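Give the table back its plain plates

I have eaten out more than I should this spring, mostly for work, and I have started to keep a list of the things my food has been served on. Slate, of course. A garden trowel. A small wire basket with chips standing upright in it, so that the salt all falls to the bottom. At a place called Zarnow I had soup in a jam jar, too hot to hold and too narrow for the spoon.

I would like to argue for the plain white dish. It is a dull thing to argue for and I don't expect much thanks.

A plate has a job. It holds the food, keeps the gravy off the cloth and lets you cut something without chasing it. The rim is there so that peas stop. Most of the boards and tiles that replaced plates in the past few years do none of this well, and they are harder to wash. My sister-in-law worked in a kitchen with 26 wooden boards and says they never dried properly between lunch and dinner.

The usual answer is that people eat with their eyes. I accept that. I still think a tomato looks more red on white than on grey stone, and a piece of fish looks cleaner. Colour in food is mostly weak. Potatoes, bread, chicken and rice are all some kind of beige, and they get lost on a busy background.

Fadwa Saber, who taught the evening cookery class I took in July two years ago, went further. She had us plate the same dinner three times, on a patterned dish, on a board and on an ordinary white plate she had bought in a sale. She didn't tell us which to prefer. Everyone reached for the white one when it was time to sit down, though the patterned dish was much prettier in the cupboard.

There is a fair objection to all this, and it concerns white food. Put mashed potato on a white plate and it does look like a hospital lunch. I used to give way on this point. I have changed my mind, because the trouble there is usually too much food and too much light from overhead. A small pale thing in a wide bowl, with some room left round it, can look very well.

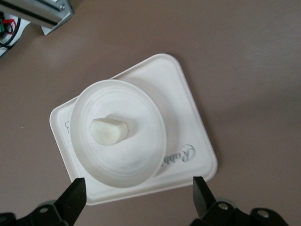 Shadow does a lot of the work that colour would otherwise do. A bowl with a few shallow steps in its sides gives you rings of grey for nothing, and a raised rim catches the light. None of that shows on slate.

I will also say something for the cheap end. Paperboard and pulp trays get sneered at, and some of them deserve it – the ones that go soft under a sauce in particular. But a square tray with a lip, under a proper bowl, is perfectly good for carrying supper to a desk or out to the step. It catches crumbs. I would take that over a plank any day.

Restaurants will do what they like, and the fashion will pass when the boards split. At home we have more say. Buy white, buy more than you need so the breakages don't matter, and spend what is left on the food.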